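Posted in: Home Library > Looking After Books

How I unwrap, check and cover new children's books

We get through a lot of picture books in this house, and a fair few of them arrive sealed in that clear, crackly plastic. For years I just tore it off with my thumbnail at the kitchen table and handed the book over. Then I did it in a hurry with a lovely hardback from my sister-in-law, dug too deep and put a long white scratch right across the front. I still feel bad about it! So now I have a routine. It takes me five minutes for the unwrapping and a bit longer for the covering, and I quite enjoy it with the radio on.

What you'll need

A soft cloth (an old cotton pillowcase cut up is perfect)
A blunt butter knife or a plastic letter opener
A soft pencil
Clear book covering film, the non-sticky sort
Low-tack tape
A ruler and decent scissors

I buy my film on the roll from Rulleck, the 46 cm width, which does everything from little readers up to the big fairy tale collections. Grakska do one as well and it's a touch thicker, but I find it fights back at the corners.

Step 1: Wipe the table, then look before you open

Give the table a proper wipe and let it dry. Crumbs are the enemy. Then, before you go anywhere near the plastic, turn the book over a couple of times under a good light and tilt it about. You're looking for dented corners and a bashed spine. If you think you might want to send a book back, it's much easier to do that with the wrapping still on, so this is the moment to be fussy.

Don't panic about lines across the cover at this stage. Shiny wrap creases and catches the light, and I've more than once convinced myself a cover was ruined when all the crinkles were in the plastic. Press it flat with a fingertip. If the line shifts or goes away, it's only the wrap. 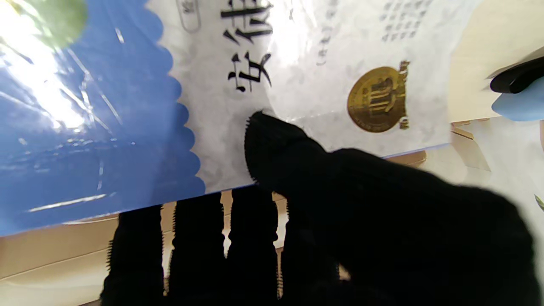

I'm extra careful with our Chinese books, because replacing one is a right faff. My friend Kristine Agbayani is bringing her two up with Mandarin and she got me into buying them for my lot, starting with Andersen (安徒生 on the covers, if you're hunting for it in a shop and can't read much, like me). The stories are ones the children already know in English, so they can follow along even when my reading aloud is dreadful. Which it is.

Step 2: Find the seam

Most of these wraps have a seam running down the back or along one edge. Run your finger over it and you'll feel a little ridge. Pinch the plastic there, pull it away from the book and snip the pinched bit only. Then slide the blunt knife in, keep it lifted away from the cover, and the rest should split with a gentle tug.

Please don't use a craft knife. I know it's quicker. Jayson Pangilinan from the school book swap showed me one he'd opened that way and it had gone straight through the jacket and into the boards.

If there's a sticker on the outside with a price or a title on it, cut round it and tuck it inside the back cover. I like having them for the Chinese ones so I can order others from the same set.

Step 3: Ease the spine

Stand the closed book on its spine on the table. Let the front cover drop down, then the back, holding the pages upright. Now let down a few pages from the front, then a few from the back, smoothing gently each time, until you reach the middle. It's an old trick and it stops a stiff new hardback from cracking when somebody small yanks it open in the bath.

While you're there, flick through for pages that haven't been trimmed properly or are stuck together.

Step 4: Cut the film

Lay the book open on the film and draw round it, leaving 4 cm at the top and bottom and a bit more at the sides for the flaps. Cut it out. Snip a little notch at the top and bottom where the spine sits, or it'll bunch up.

Step 5: Fold and tape

Fold the long edges in first, then close the book before you crease the side flaps. This bit matters! If you tape the flaps while the book's open, it won't shut properly. Tape film to film and never film to book, then go over the whole thing with your cloth to push the air out.

Pencil the child's name inside, and the month too if you like. Ours says September in nearly everything thanks to two birthdays.

As for the old wrapping, bin it straight away. It's slippery on a hard floor and the cat thinks it's food.

Last updated: September

Related posts
Mending a torn page without making it worse
The Niven bookcase, one year on
Grodska book boxes: which size do you need?
Getting sticky labels off paperbacks
Bedtime stories in two languages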